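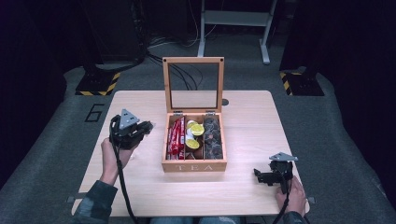
What should go in a three-slot tea box?

Posted by Shiyu Luo, 18 May 2025

I finally bought a wooden tea box with a clear lid and I love it! It has three compartments, and I want it to look nice when people come over on Sundays. Red sachets are going in one side for sure. For the other two I can't decide between more tea, something sweet, or lemon. Does lemon in the box work, or does it make everything smell? Also, where do you all keep yours? My kitchen counter is tiny.

Jad Awwad

Oh, you're going to have so much fun with this. Stand the sachets upright in a row and pack them snugly, then they don't flop when somebody pulls one out. I put dark round pieces in the right-hand slot and it looks gorgeous next to red. Fresh lemon is lovely for an afternoon, but cut it right before guests arrive and take it out after. Bare wood soaks up juice, so a little dish under it helps - mine is from Prosser and fits perfectly.

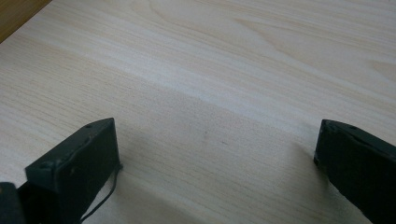 Tables beat counters for tea, if you have one to spare. Wipe it down first and give it a minute to dry before you set the box on it. Pale wood with a soft, wavy grain like this is so pretty that I'd skip the tablecloth altogether, though you'll want coasters, as dark tea shows up on a light top right away. Put the box in the middle so everyone can reach!

Drudent

Dried lemon. No mess. I got a bag of 60 slices last November and still have plenty.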